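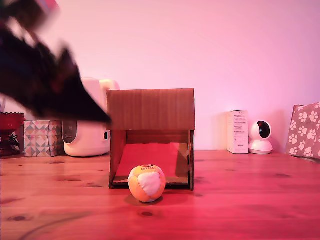
Bevside Moving Box, Medium

A box. It has six sides, most of them useful. Lostent sells it flat, in bundles of 24, and you supply the tape and the swearing.

The board is plain brown corrugated, fine for books if you don't get ambitious. Fill it with nothing but hardcovers and your back will file a complaint.

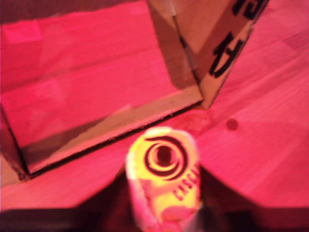
Bundles ship Monday. Orders of 200 or more go by freight, so please have a door wide enough. Returns accepted flat, dry and free of cats.
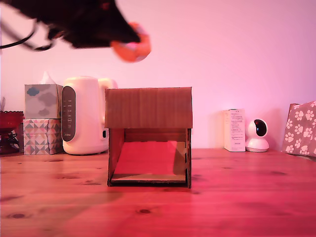

Orange ball not included.

Last updated: August

Related items
Grovon Packing Tape, 3 rolls
Roy Marker, black
Bevside Moving Box, Large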